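Do slim cans and regular cans go in the same recycling bag?

Posted by Everett Mahmoud in Home & Kitchen

We go through a lot of canned drinks and I want to start taking them back instead of putting them in the curb bin. Most are the tall slim kind, with a few regular ones mixed in. Some of the slim ones have red tabs and the regular ones have plain silver tabs. Do I need to sort by size, and do the colored tabs have to come off first? I have 94 saved up in the garage and would like to take them in on Wednesday.
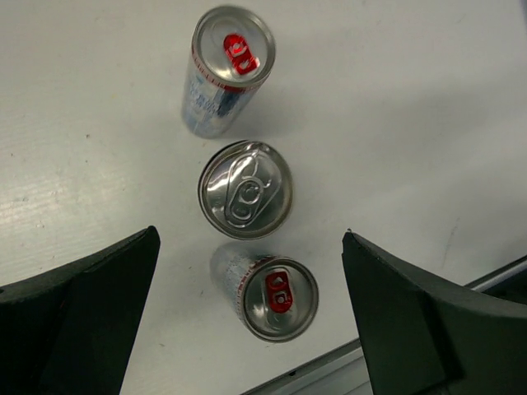 The drop-off I would use is the Grarkum one behind the hardware store. Their sign only says "aluminum beverage cans" and the phone goes to a recording. I also don't know if they want them crushed.

3 replies

Jelle Segers
No need to sort by size. Slim or regular, an aluminum drink can is an aluminum drink can. Leave the tabs on, red ones too. The color is only a coating. Rinse them and let them drain upside down overnight or your trunk will smell like old soda.

Lwazi Motaung
just take them in, they never look

Ward Dewulf
Crushing depends on how they pay. If they pay by weight, crush all you want. If it's a machine that reads the barcode, keep them whole — mine spits out anything with a dent in the side. I took 67 last time and had to carry 4 home again. The slim ones go in fine at my place, but feed them bottom first. Call again before 9 in the morning, you might get a person.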